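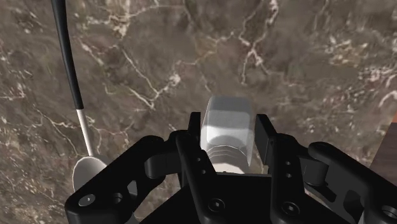 Plavar Lives in the Computer for Now

The arm on bench 4 still has no working wrist, so Tegan Dunstan and Yeison Arango have spent February teaching its simulated twin, Plavar, to hold things in a kitchen far nicer than any of ours. The countertop is marble. Tegan says this was the default. Yeison says he picked it.

Plavar has been through about 2,000 practice grasps on the shop's old desktop, which now takes 11 minutes to open a spreadsheet. Bottles and canisters come first. Spoons are next on the list and are expected to go badly, flat things being what they are.

Meanwhile the real gripper needs new finger pads, and Rangi Wihongi is printing a set in a softer material. The first set came out hard enough to chip a mug. The mug was Ebony Ormsby's, and she would like it mentioned.

We have spent $300 of the build money so far, mostly on motors. If you have a spare graphics card, see Seul-gi Chae at the front desk any evening before 9. Please don't leave it in the donations bin, where it will be sold as a toaster part.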